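Rukgate Reading Rooms
Rare book and manuscript room: opening checklist, with comments
Walked through by Mehwish Siddiqui, June

1. Front desk and sign-in
Sign-in book out, pencils sharpened, pens put away: OK
Comment: Lovely to see the new pencil tray in use! Please keep refilling it.

2. Walkways
Clear from door to fire exit: OK
Comment: Book carts were parked along the wall with brakes on. Much better than last time.

3. Shelving, bays A to F
Fixed to wall, no leaning, nothing heavy above shoulder height: NEEDS WORK
Comment: Bay D still holds the big bound volumes of the Mirurholm letters on the top shelf. They're wonderful (I lost half an hour in volume two) but each one takes two hands and a good back. Move them down before the poetry group comes in.

4. Step stools
Rubber feet present, load label readable: OK
Comment: Label reads 266 lb on both. The old folding stool has gone, hooray.

5. Tabletops
Clean, no sharp chips at the edges, nothing sticky: OK
Comment: Run a hand along every edge before laying out foam wedges. Paper catches on things you would never notice – and so do sleeves.

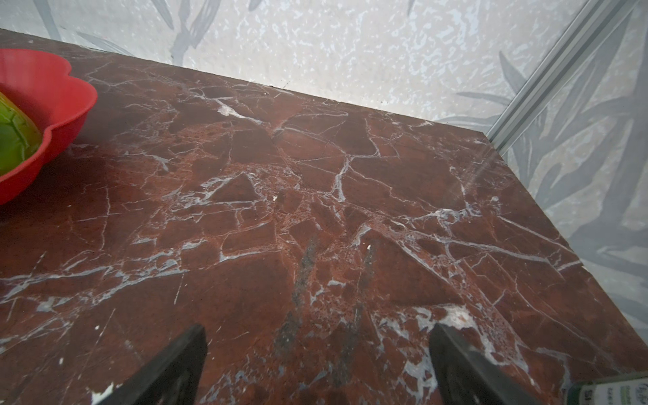
Item 5, tabletop. Dark red marble with white veining.

6. Foam wedges and weights
Enough for a full room, no crumbling foam: NEEDS WORK
Comment: Three wedges are shedding. Shoaib Niazi has ordered more from Prasertsri, and he's making new snake weights himself, bless him.

7. Temperature and damp
Readings written down at opening and at 2 p.m.: OK
Comment: A full month without a gap in the log! Keep it going.

8. Display case
Locked, lamp off outside visiting hours: OK
Comment: The first printing of Ina looks terrific in there, open at page 100. Turn the leaf at the end of the month so the same page isn't always in the light.

9. Fire extinguisher
Tag in date, pin in place: OK
Comment: Tag number 823, matches the list.

Still to do: items 3 and 6. Shoaib to sign off on both.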